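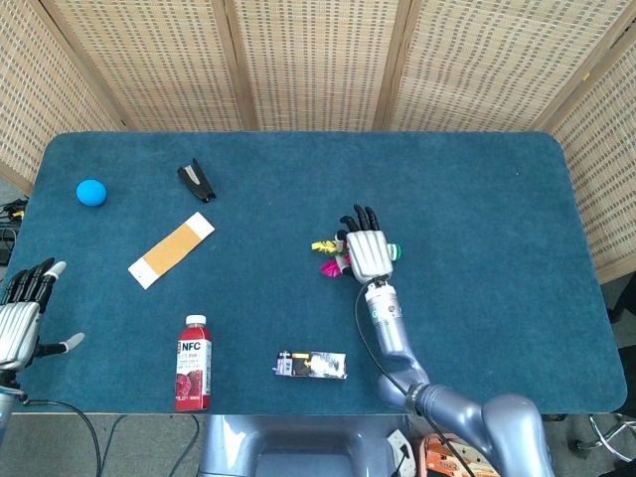 3.2 Objects and table layout

The sorting study used household items of the kind that collect on a desk or in a kitchen drawer. Norðdahl and Ugwu drew up the pool in May, working from a list of 121 candidates kept at the Stutton site. An item was admitted if it could be lifted with one hand, stood or lay still without support, and shared no obvious use with the other items in its set. The last condition was applied strictly. Pens and erasers were never placed together, and neither were cups and bottles.

Each set was laid out on a table covered in teal-blue material. The covering gave a single background color for all layouts and kept round items from rolling. A folding screen with woven panels stood along the far edge of the table to block the view of the rest of the room. We chose a woven screen over a painted board on grounds of glare, which had spoiled part of the Ballholm pilot.

Items were spaced so that none touched another. Spacing was judged by eye, and no grid was marked on the cloth. Orientation was left free, so long items could lie at any angle to the table edge. Free orientation matters for the ratings reported in Section 4, in which the same stapler placed square to the edge and placed diagonally drew different judgments of tidiness.

Figure 2 shows one layout from the mixed set. It contains a ball, a stapler, a flat white-and-tan strip, a shuttlecock, a red juice bottle and a small cardboard box. Four of the six items lie on the left side of the table, and the far right is largely open. Layouts weighted to one side in this way are called unbalanced in what follows.
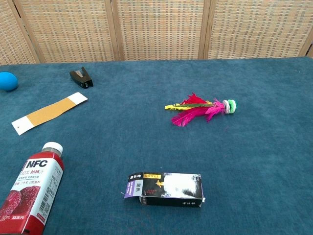

Figure 2. Unbalanced layout, mixed set.

Why were the items in a set chosen to have unrelated uses? Related items invite grouping by function, and raters then score the grouping and pay little attention to the spacing.

Raters scored each layout on two scales, tidiness and ease of search, both running from 1 to 15. The scales were presented on paper in the Skumamley format, with the end points labeled and the intermediate points left blank. A rater who asked for a definition of tidiness was told to use the word as they would at home. Raters were not told the terms balanced and unbalanced at any stage.

Two items in the mixed set needed separate treatment. The shuttlecock was often named as a toy or a decoration in the naming task, and all such names were accepted. The flat strip was named least consistently of any item in the pool. We kept it because the Saha coding scheme allows a category for items of unclear use, and without it that category would have been empty in 4 of the sets. Scores for layouts containing the strip are reported both with and without the naming data.

Layouts were reset by hand between raters. Small shifts in position were tolerated, but a layout was rebuilt from its reference sheet whenever an item had changed sides of the table.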